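Can a robot do your kitchen chores yet?
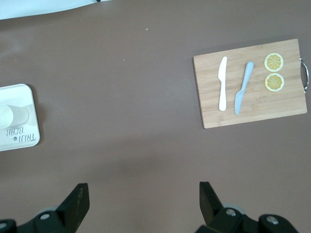
Lemon, two plastic knives, one cup still to move.

stirville_ansel
I reckon clearing this lot is doable now. Wiping down the bench after, maybe by December.

tpetek
Nah mate. The cup's on its side and white on white. I'd back my four-year-old over any arm.

hoxha40
Disagree, cups are easy! Lemon slices lying flat on a board are what I'd worry about (try it with tongs).

tpetek
Fair, hadn't thought of the lemon. Still doing my own dishes tonight though.

stirville_ansel
Will post how the tray goes.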